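Zullico opens Clendon workshop for a look at kitchen robots

26/02/2022

CLENDON – Residents got a close look at robots doing kitchen chores when Zullico opened its Clendon workshop to the public for an afternoon.

The company, which moved into the former Morsy furniture building in August, let people in free of charge and ran demonstrations on the half hour. It said 637 people signed in at the front desk, well above the 400 it had planned for. Doors stayed open an extra hour so that those still in line could see at least one run.

The main draw was a two-armed machine called Cletero, which Zullico is developing to clear up after meals in small kitchens. The company has built three of them so far. Two were used during the open day and the third was kept in a back room with its covers off, where engineers answered questions about motors and wiring.

Visitors were let in to the demonstration kitchen in small groups and asked to stay behind a line of tape on the floor. Each run lasted about 10 minutes. An operator first guided the arms by hand controls through a short task, such as lifting a plate off the counter and setting it in the sink. The robot was then left to try the same task without help.

Results were mixed, and the company said so at the start of each session. Cups and bowls were picked up on most tries. Plates lying flat gave the machine more trouble, and several runs were stopped when the fingers could not get under the rim. Staff reset the dishes by hand and started again.

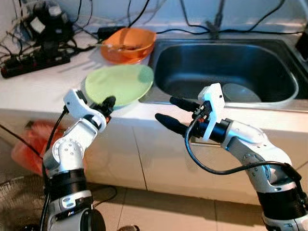
The kitchen was fitted out with ordinary cabinets and a standard sink. Zullico said it wants the robots to learn in a room like the ones people have at home, with the usual clutter left where it is. Dishes are moved between runs so that the arms do not simply repeat one path.

Questions from visitors were mostly practical. Several asked about price, which the company would not give. Others wanted to know whether the arms could handle glass, and whether they would stop if a child reached in. Zullico said the arms slow down and halt when they meet resistance, but that it does not yet consider them ready to work with people close by. The red stop button was within the operator's reach at all times during the demonstrations.

A side room was set aside for younger visitors, who could steer a small tabletop arm and try to drop wooden blocks into a tray. That line was the longest of the day by midafternoon, and the company handed out numbered tickets to keep it moving.

Zullico has 50 employees, most of them in Clendon. It said it plans to hire more operators this year to train the machines, and took names from people interested in the work. No robotics background is needed for those jobs – new operators get two weeks of training on site.

The company said it would like to hold another open day in August but has not set a date. Groups from schools and clubs can ask for a visit before then by contacting the front desk.

Recent items
Clendon library to close for roof repairs
Bridge work moves to night hours
High school robotics club looking for a new room
Farmers market adds winter dates
Water main replaced on the north side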